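# Nerell duvet and check pillowcases, two winters in

*Pieter Kuipers*

I have wanted to write about this duvet for ages and kept putting it off, partly out of a feeling that nobody sane gets excited about bedding. Well, I do. I bought the Nerell in September, two years ago, when we had just moved the bedroom to the garden side of the house and the old duvet had gone lumpy in the corners and flat everywhere else. It has been on our bed through two winters and most of two summers now, so I think I've earned an opinion.

What I have is the plain white double, the medium weight one, plus two of their checked pillowcases. The label says 690 g of filling. I can't tell you how that compares with everybody else's numbers (every maker seems to weigh things differently) but I can tell you it's the first duvet I've owned that I don't kick off in April and drag back in May. 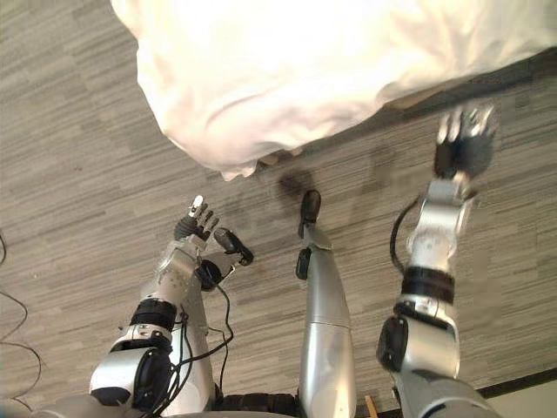
The cotton is the bit I love most. It's soft without being slippery, so it stays where you put it when you turn over, and it doesn't make that crisp packet noise that my last one made for the whole of its first year. It creases, mind you. If you like a bed that looks ironed, this will drive you up the wall, as it rumples the moment you sit on it. I find the soft creases rather friendly. Ours is a room that forgives a lot anyway, with the carpet we inherited, all streaks of grey, beige and dark brown, and a bit of plain white on top calms the whole thing down no end.

## Size

They cut it generously. On our double it comes well down at the sides and spills over the foot too, and two adults can both have some of it at four in the morning. That was the main selling point for me! We had years of tug of war with the old one.

The drawback is that a big duvet needs taming. I make the bed by taking hold of the two foot corners, giving one good flap and letting it settle, and then pulling the left side straight. If I'm in a hurry it just gets thrown back and left to air, and that's how it spends most mornings if I'm truthful.

It goes nicely with a valance. I was a bit sniffy about valances (my aunt had frilly ones, peach, enough said) but a beige one with loose pleats under a white duvet looks warm and lived in, and it hides the suitcases. Ours came from Quispe and I have no complaints about it except that it needs straightening after every hoover.

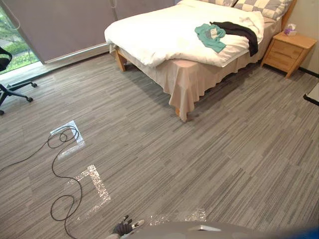
Washing was what I worried about. The care label allows 40 degrees, and our machine at home can technically swallow the whole thing, but it comes out with a dry patch in the middle, so now I take it to the launderette in Anunthorpe and use one of the big drums. Three times a year does it. Dry it on low, stop halfway, shake it about hard, then carry on. The filling went into clumps the first time I skipped the shaking and I spent almost 15 minutes teasing it apart with my fingers on the landing. It recovered completely, which impressed me no end.

It has not yellowed. I was braced for that with white, and perhaps it's coming, but held up against the spare pillow protector I can't see any difference.

## The pillowcases

Grey and white, big squares, and they are much better than they looked on the website, where they seemed a bit picnic blanket. On the bed they're lovely. They pull the grey of the blinds in, and the squares are large enough that the bed doesn't start to look busy. I have leaned them up against the headboard end for reading and they keep their shape, though that's the pillows' doing more than the cases'.

One grumble: the flap inside is too short. A plump pillow works its way out by the end of the week and you find yourself stuffing the corner back in at bedtime. Svetozár Paulík, who sold me mine over the counter and clearly uses them himself, told me to put the closed end towards the middle of the bed. It helps a little. A flap five centimetres longer would help more.

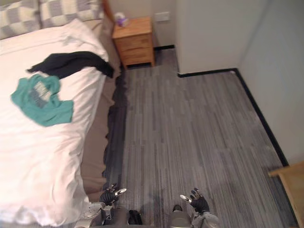 As for warmth, it's a proper middle-of-the-road duvet and I mean that as praise. With the window on the latch and the heating off I've been comfortable well into November. In the real cold I put a wool blanket over the top for a week or two. In a heatwave it's too much, but then so is a sheet.

It also stands up well to being a general dumping ground. Clothes get flung on it, books, the ironing, me. Dark clothes do leave a bit of fluff on the white, and a quick going over with a lint roller gets rid of it. I tried a Rerkeo duvet at my brother-in-law's before buying this and the surface there was already bobbling under the arms, so to speak, where people pull it up to their chins. No bobbles on the Nerell at all, and I've just been over it again in daylight to check before typing that.

The stitching is good too. The quilting runs in boxes, and I have had exactly one thread come loose, near a corner. I tied it off and it has stayed tied. 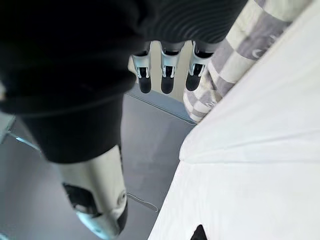 A few smaller things before I stop:

- It comes in a cotton storage bag with a drawstring. The bag is decent, and in our house it now holds the spare towels.
- There are loops at the corners for tying it into a cover. They're narrow, and I had to use a crochet hook to get tape through them.
- It smelled slightly of the packet for a night. Airing it over the banister sorted that.
- The check fades a touch at 60, so wash the cases at 40 with everything else.

Would I buy it again? Yes, and I nearly have, for the spare room, only the single is out of stock and the shop can't say when it's back. I'd get the same weight and the same plain white. I'd maybe try another pillowcase, if they ever sort out that flap.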